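Walk-through for the Tedton rental, 14/03/2020. I did this one on my own with a flashlight and too much coffee, so excuse the rambling. Mathias, the stuff marked OPEN is yours, sorry!

## Kitchen

- [x] **Smoke alarm.** Loud enough that I dropped the broom I was poking it with. New battery anyway.
- [x] **Extinguisher.** Needle in the green, pin in place. The tag runs out in June, so put that on the calendar now.
- [ ] **Outlet left of the sink.** OPEN. The test button does nothing at all. I taped over it and I'd like Kofi Asante to look before anyone plugs in a kettle.
- [x] **Cloths and towels.** None hanging over the stove, and please keep it that way (I know, I know, the oven handle is so handy). The gray one with the thin white lines is fine to keep, just fold it and put it in the drawer.
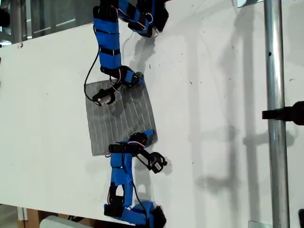
## Laundry corner

- [x] **Lint trap.** I pulled out a wad the size of a hamster. Clean it after every load, not every guest!
- [ ] **Dryer hose.** OPEN. It's kinked behind the machine and the clamp is loose. Severin has a spare clamp left over from the Irska place.
- [x] **Water shutoff.** Turns easily, and the label is still on.
- [x] **Towels.** Anything with a frayed edge or a burnt patch goes to the rag box. Thick textured ones take forever to dry, so don't pile them on the heater to hurry them up. I found two there last time and they were really hot.
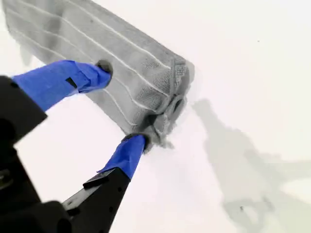

*Gray textured towel, white surface.*

## Stairs and hall

- [x] **Handrail.** Solid now that the bottom bracket has longer screws.
- [ ] **Third step.** OPEN. The tread strip is peeling at one corner and I caught my sock on it, twice. Glue might do it, but I'd replace the whole strip.
- [x] **Hall light.** Works from both switches, hooray.
- [x] **Exit path.** Clear once I moved the stroller. Tekle is asking the last guests if they want it back.

I'll come by again when the outlet is done. Key's in the usual spot.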